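Chapter 7
Lighting the Work Surface

Learning objectives

After studying this chapter, the student should be able to:
Explain the difference between general lighting and task lighting.
Choose a position for a desk lamp that suits the reader and the work.
Recognize glare and shadow on a table, and correct both.
Route a lamp cord safely across or behind a table.

Opening case: The Rinunetti Reading Room

When the Rinunetti Residence for Adult Learners opened its evening study program, the planners gave most of their attention to the chairs. The room had two ceiling fixtures, both centered, and these were judged to be enough. Within the first month, students began to move their tables. By December the tables stood in a crowded ring under the two fixtures, and the corners of the room held only coats.

Murray Turcotte, the program director, asked the housing instructor Rohani Hutapea to study the problem. She measured the light falling on each table after dark. Directly under a fixture the reading was 329 lux. At the corner tables it was 70 lux, a level at which most adults can find a chair but soon tire of small print. The program had set 300 lux as its own target for reading and writing.

Hutapea did not recommend more ceiling fixtures. She recommended that each corner table receive a desk lamp, and that the students be taught where to put it. The second half of her recommendation is the subject of this chapter.

7.1 General Light and Task Light

General light allows people to move about a room, to see one another, and to avoid the furniture. Task light falls on one small area where close work is done. A room used for study needs both. A bright lamp in an otherwise dark room forces the eyes to adjust each time the reader looks up, and this becomes tiring over an evening.

The desk lamp is the most common source of task light in the home. It has three main parts: the head, which holds the light source; the neck or arm, which sets the height and reach of the head; and the base, which keeps the lamp upright. A wide, low base is steady but takes up table space. A clamp saves that space but requires a firm table edge and cannot easily be used over a cloth. 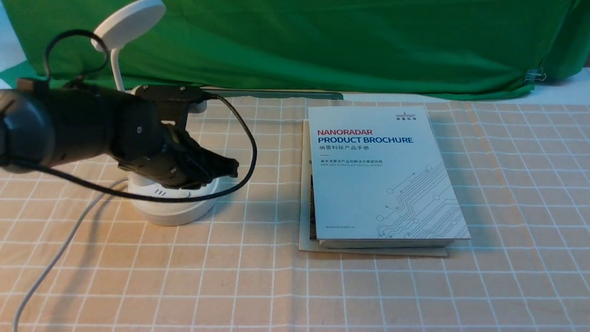 Figure 7.1 A white desk lamp with a round head, curved neck, and low round base, on a table with a checked cloth. Note the power cord crossing the cloth and the printed matter lying flat to the right of the base.

The arrangement in Figure 7.1 is typical of a table that serves more than one purpose. The printed matter includes a brochure resting on a thicker book or booklet. Items stacked in this way raise the page slightly above the table, and a glossy cover of any kind may reflect the lamp into the eyes of the reader. Tilting the lamp head or turning the page a little will usually remove the reflection.

The table covering also deserves attention. A pale cloth returns more light to the reader than a dark one, and a matte fabric seldom causes glare. Cloth can slide, however, and a lamp standing on it should be moved by lifting the base -- never by pulling the neck.

7.2 Placing the Lamp

For writing, the lamp should stand on the side opposite the writing hand. A right-handed student places it to the left, so that the shadow of the hand falls away from the line being written. For reading alone, either side is acceptable. The lower edge of the head should sit below eye level, where the light source itself is hidden from view.

The cord should take the shortest path to the nearest edge that does not cross the working area. Where it must pass over the table, it should lie flat and well clear of cups and elbows. Cords that hang in front of a chair are a common cause of overturned lamps.

Before You Read Further

Examine a table in your own home at the hour when you normally study. Sketch the position of the lamp, the cord, the chair, and any books or papers. Keep the sketch, as it will be needed for the exercise at the end of Section 7.4.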